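Two arms, one table, and a lot of unplugged cables

Agnes Boström apologises for the state of her desk before I've even sat down. She has been at Bråten since seven, she says, and the coffee machine only woke up at eight. Then she is off, talking with both hands about the thing she has spent the past year on, which she calls Sosurell and which her colleagues mostly call "the nudging thing".

The idea is easy to say and was horrible to get working. Two robot arms share a table. One of them handles the objects and the other has a camera at its wrist and keeps moving to wherever the view is most useful.

"Everyone bolts the camera to the ceiling or a post," Boström says. "And then the arm reaches in and its own hand covers the bit you care about! You've paid for a lovely camera and it's looking at an elbow."

So her group let the second arm go looking. It wasn't given any rules about good and bad angles. It was scored on one thing, which was whether the first arm's next move got better after the camera shifted. Small shifts, too, usually a few centimetres. Hence the nickname.

"I was sure it would learn to hang back and get everything in," she says. "A nice wide shot, like a wedding photographer. It goes in close. It goes in really close and a bit sideways, and it looks along the fingertips down to the table. I sat there thinking, well, yes, that's what I do when I thread a needle."
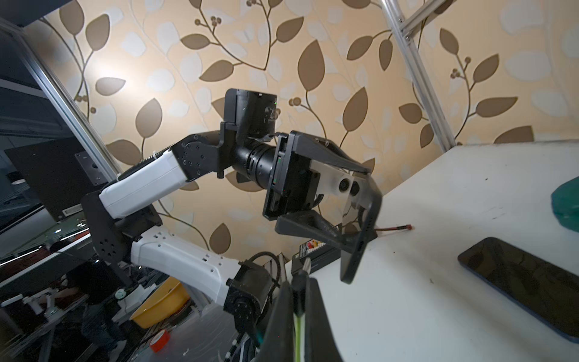 The working arm as its partner sees it, with the lower finger angled down towards the tabletop.

The group tested the method on 133 short tasks, nearly all of them involving small or thin things: plugs, clips, keys, the ends of wires. With a fixed camera the pair finished 98. Boström won't let me print the other number until the paper is out, but she grins when I ask whether it was higher.

She is just as happy talking about what went wrong. Shiny surfaces still cause trouble, and so do busy backgrounds. For the first two months the arms kept getting in each other's way, and the camera arm would freeze whenever its partner came near. The fix came from Elik, the group's simulator, where they could let the arms bump into each other thousands of times without breaking anything.

"In Elik you can be as clumsy as you like," she says. "I'd leave it running overnight and come in on a Tuesday to find it had got polite. One moves, the other makes room. I rang my mum about it."

Did her mum follow? "She said it sounded like her and Dad in the kitchen. I've used that in talks."

Federura, which funds the work, would like to see it tried with softer things next, cloth and bags and so on. Boström is keen but a little nervous. A plug stays the same shape when you poke it, she points out, and a sock doesn't. She has already brought some in from home. They're in the drawer under the coffee machine, and she gets up to show me.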